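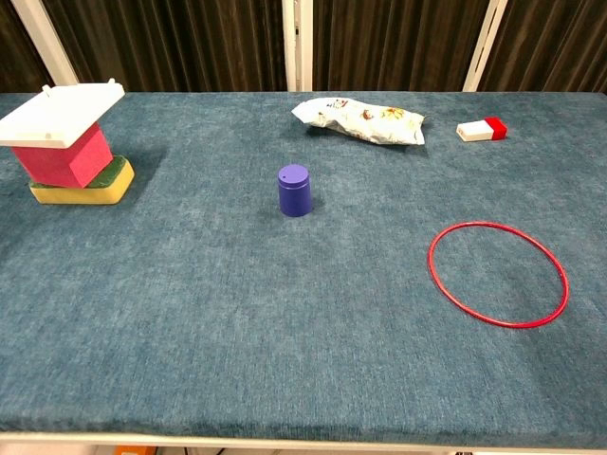
Tunon respondeu logo por baixo, antes mesmo de eu corrigir os erros do texto, que numa visita destas a pergunta certa é quanto tempo o robô fica parado entre uma tarefa e outra. Agradeço e deixei a observação dele aqui em cima, porque muda um pouco o que eu quero saber.

Visita a uma demonstração de robôs: o que vale a pena perguntar?

Publicado por Pollia, em junho

Boa tarde a todos. Peço desculpa pelo meu português, que não é a minha primeira língua. O centro de automação de Irnthorpe faz um dia aberto e eu inscrevi um grupo de 20 alunos do curso técnico. A mesa que vamos ver é a da fotografia, com o tecido azul, a esponja amarela, o cubo cor-de-rosa e a tampa branca por cima, mais o aro vermelho do lado direito. O programa diz apenas "manipulação de objetos do dia a dia, 9 tarefas". Não explica quais são.

As minhas dúvidas são três. Primeiro, é possível pedir que repitam uma tarefa, ou isto é considerado falta de educação? Segundo, os alunos já viram robôs de soldadura numa fábrica e receio que achem esta mesa pouco séria. Como os preparo? Terceiro, a sessão começa às dez da manhã e dura quarenta minutos. É suficiente para um grupo deste tamanho?

Tunon

Pode pedir a repetição, sim. Eu pedi, e a pessoa que apresentava ficou até contente. Convém pedir antes de começar, porque depois de acabar a série eles querem arrumar tudo para o grupo seguinte.

Sobre os alunos: na soldadura, a peça chega sempre ao mesmo lugar, e o braço repete um caminho que já foi gravado. Numa mesa como esta, um pacote de snacks amarrotado nunca tem duas vezes a mesma forma, e uma esponja cede quando se aperta. Se for permitido, peça que mudem um objeto de lugar entre duas tentativas. Os alunos compreendem a diferença nesse momento, sem discurso.

Pergunte também quantas tentativas fizeram com os mesmos objetos. No dia em que fui, disseram 2134, das quais 293 falhadas, e mostraram a folha com os registos. Gostei de que mostrassem as falhadas. A maior parte era com objetos moles, se bem me lembro, mas não tomei nota e posso estar enganado.

Quarenta minutos é pouco para todos ao mesmo tempo. Divida em dois grupos. Enquanto um vê a mesa, o outro pode visitar a oficina, que fica no mesmo piso.

Debnath

fui o ano passado e foi giro, levem casaco que o ar condicionado está muito forte. estacionamento é atrás.

Pollia

Muito obrigada aos dois. Escrevi ao centro e aceitaram dividir o grupo, com a primeira metade às dez e a segunda às dez e vinte. Quanto à repetição, responderam que depende do apresentador, mas que em geral deixam. Vou pedir aos alunos que cada um escreva antes uma previsão: qual dos objetos será mais difícil de agarrar, e por que razão. Eu própria aposto no aro vermelho, por ser fino e estar deitado sobre o tecido.

Ainda não percebi se é permitido filmar. Se alguém souber, agradeço a informação.

Tunon

Filmar a mesa, sim. O ecrã com o programa, não; pelo menos a nós pediram que não o fizéssemos. Também aposto no aro.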